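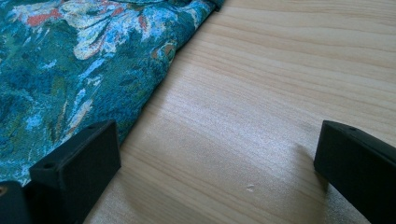 Why not buy the robot arms first and work out the rest once they are on the floor? So ran one of the replies to our January report, and it went on to say that a textile project with no arms after half a year would be a hard thing to explain upstairs.

It is a fair question and we have been turning it over ever since, so please bear with us if this report spends more of its length on it than on anything else. Nepia was funded to find out whether a small sorting and folding operation like the one here in Skondunthorpe can take on automated cloth handling without spending money it will later wish it had back. We still think the order we proposed is the right one: hand-held grippers first, then tables and lighting, then the arms. We do owe you a better account of why, and of what it does to the budget.

Progress since January

The hand-held grippers have been in regular use through the spring. A person holds the tool, the camera on it records, and the fingers do the work on the cloth that we would one day like an arm to do. We have kept to fabric for this stage, laid flat, bunched up, folded over on itself, and so on. Patterned cloth has had more of our time than we planned. A busy print with folds in it makes it hard to say from the picture alone where the edge of the material is, and the edge is where most of our tasks begin. We had budgeted for plain cloth first and prints much later, and we have now swapped part of that around.

We have 59 hours of recordings that we would be happy to train on, out of the 100 we promised for the end of this stage. That is a little behind where we hoped to be. We lost time early on to finger mounts working loose, and a good deal more to our own habit of re-recording things that were perfectly usable the first time. We have a written rule about that now, and the pace has picked up nicely.

What the hand-held stage has told us about the arms

When we wrote the original bid we asked for two arms with a long reach, mostly on the strength of a catalog and a pleasant afternoon at Lorkevora's showroom. Having watched how people move when they have a gripper in hand, we doubt we need the reach. Nearly everything happens in a patch of table you could cover with a bath towel. What people do a great deal of is tilt the wrist and come in low and at a slant, so that one finger goes over the cloth and the other stays clear of it.

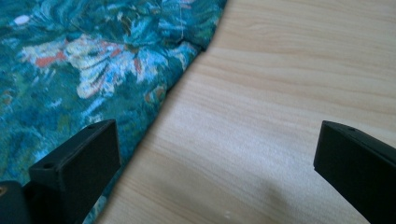 That kind of approach asks for a good wrist and enough clearance close to the tabletop, and we would sooner put the money there than into a longer arm. Lorkevora has a shorter model which meets the need on paper, and they have agreed to let us try it against our own recordings before we sign anything. The saving would come to 21 percent of the arms line. We would like your permission to hold that sum back for fingers and mounts instead of handing it to the general pot, and there is a little more on that further down.

The gap between the fingers matters too. People open the fingers wide on the way in and close them late, and a gripper with a narrow stroke would have them fussing over position the whole time. We have written a minimum opening into the draft specification, with the wording still to be settled with the supplier.

Tables and light

We had put this line in as an afterthought and have come to feel quite strongly about it. A pale table is kind to the eye and shows up a dark cloth very well, though it can glow on the side nearest the light, and the tool throws a soft shadow of its own just where you want to look. None of this troubles the person holding the gripper. It may well trouble a model that has only the camera to go by. We would like to buy two table surfaces in different finishes and a pair of diffused lamps on stands, and record the same tasks under each. Derero has quoted for the lot, delivery included, and the quote sits comfortably inside the line as approved. If you would rather we got a second quote, we are glad to do so, but it will push the order back.

Spares and consumables

Please look kindly on this one. The approved budget allowed for almost 200 printed fingers and pads over the life of the project, which sounded like a mountain of plastic when we wrote it down. We are going through pads faster than fingers, and the little threaded inserts faster than either. The line is not overspent yet. It will be tight by winter unless the saving on the arms can be moved across, and that is the whole of our reason for asking.

What we need from you

We would be grateful for a decision on the shorter arms, and on moving the saving to spares, by 10th July. Lorkevora will hold the price until then and has been patient with us already. The tables and lamps need only a nod, as they are within the approved figure. Nothing in this report changes the total of the grant or the end date.

One more thing on the arms. Should you decide that you would still like them bought sooner, we can place the order for one and leave the second until the recordings are complete – it is a compromise we could live with, and the floor space is ready. We would ask only that the wrist and clearance requirements stay in the specification whichever way you go. The draft specification and the three supplier quotes are in the shared folder, and the spending table will follow once the last of the spring invoices has been matched.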